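3.2 Workcell setup and upkeep

The Cleltcombe cell uses two small arms on one table. The operator moves the leader arm by hand and the follower repeats the motion over the work area. Both bases stand near the far edge of the table, and the laptop sits at the near corner. 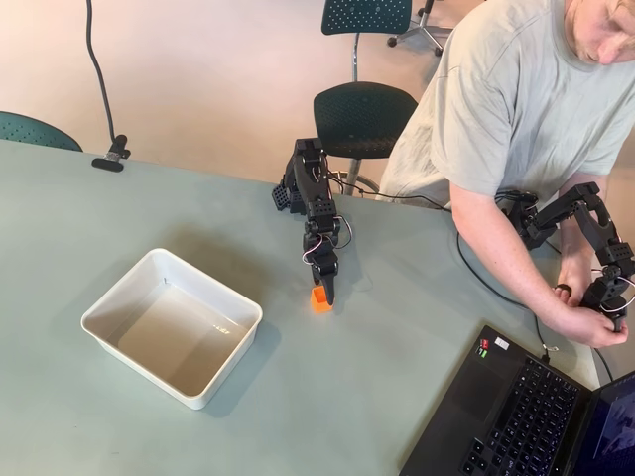 Figure 4. Operator guiding one arm by hand, with the gripper of the other at the orange cube beside the white bin.

Joint zeros were checked at the start of each session and again after any servo was replaced. Over 204 sessions we replaced two servos, both in the wrist of the follower. Wiring loops were left slack at the joints so that full travel put no load on the connectors. Fingertips were cleaned after every 3,000 grasps and realigned if the jaws closed off centre.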